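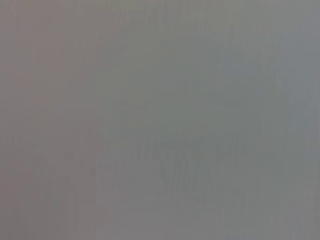
Grey Surfaces in a Shared Student Kitchen: Cleaning, Marks and Colour

Project report, Trindska House group

1. Background

Our group looked at the painted and coated surfaces in the ground floor kitchen of Trindska House. The kitchen is shared by nine students and was refitted in September. Nearly everything in it is grey: the cupboard doors, the wall panel behind the hob, the side of the fridge housing and the worktop. Residents had complained that the room never looked clean, even on the day it had been wiped down. We wanted to find out whether this was down to the cleaning, the products or the surfaces themselves.

2. What we did

We marked out 54 test patches with low-tack tape, spread over the cupboard doors, the wall panel and the worktop. Each patch was given one of three treatments:

Warm water and a cotton cloth
Druvia kitchen spray and a cotton cloth
Prolura cream cleaner and a damp sponge

Patches were cleaned every Wednesday after the evening meal and looked at the next morning, before anyone had cooked. Spray and cream were left on for 60 seconds and then wiped off. We wiped top to bottom on all upright surfaces. The worktop was wiped front to back.

For each patch we wrote down whether streaks could be seen from normal standing distance, whether they could be seen from close up, and whether any mark was left that could be felt with a fingertip. Two members of the group scored each patch separately. Where they disagreed we used the worse score.

3. Results

Warm water left the fewest streaks on the cupboard doors but did little for grease near the hob. The spray dealt with grease well. On the wall panel it left fine upright lines that followed the direction of wiping, and these showed most when the window was to one side. Going over the patch again with a dry cloth removed most of them.

The cream cleaner gave mixed results. It lifted old tea marks from the worktop, but on the cupboard doors it left a dull film that had to be rinsed twice. We stopped using it on the doors after the second week and those patches were moved to the water group. This makes the door figures for cream too small to say much about.

Colour caused more trouble than we had planned for. Under the ceiling light the doors looked slightly pink, while by the window they looked closer to blue. Several patches scored as stained in the evening were scored as clean in the morning. From the third week we only scored by daylight with the ceiling light off.

4. Problems

Tape came off the worktop patches near the sink and had to be replaced. One cupboard door was rehung during the project, so its patches were left out. We also had no control over what was cooked, and one week with a lot of frying is easy to spot in the results.

5. Recommendations

Use warm water on the doors and keep the spray for the area near the hob. Dry the wall panel after wiping. Keep cream cleaner for the worktop only.

The housing office, Teixeira Lettings, has been sent a copy of these points. The score sheets are in the appendix, with the patch plan on the last page.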